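Jul 28, 2025. Gripper comparison, bin bench.

Started with the metal two-finger gripper on the arm, same controller settings as in February.

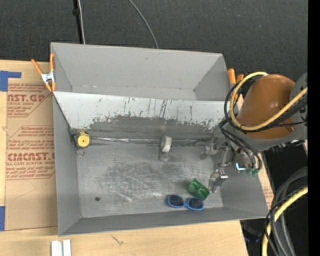 Plan was 25 picks per gripper, objects returned to the front compartment after each one. The rear compartment stays out of it until placing is reliable. Object set today: tape measure, the short cylinder, the green block, the blue sunglasses.

Sunglasses are the best case for the metal fingers. The tapered tip gets under the bridge and closes with no slip at low force. The tape measure is the worst. Once it rolls into the corner at the end of the seam there is no approach angle that clears both the divider and the left wall. Lost 7 picks to that alone. Lucero Ayala wants the corner blocked off. I would keep it, as the Stondwood bins have the same corner and the numbers should include it.

Camera: depth drops out over the green block, as it does on anything glossy. Color segmentation finds it, but the height estimate is off by enough that the lower finger touches the floor first. Raised the approach 2 mm, which fixed the contact and cost one grasp on the cylinder. Left it raised.

Then swapped to the Quispe soft fingers. Mount pattern is the same, tool offset is not. Their sheet gives 131 mm, entered as is, first move stopped short of the floor. Need to measure it myself before the next run. No valid picks logged for that set.

Controller: Zenamen firmware still reports "closed" before the fingers stop moving. Added a wait in the script. Ask Cundosholm whether the newer build changes this.

Tomorrow: offset, then soft fingers from pick one. Check the air fittings for leaks first.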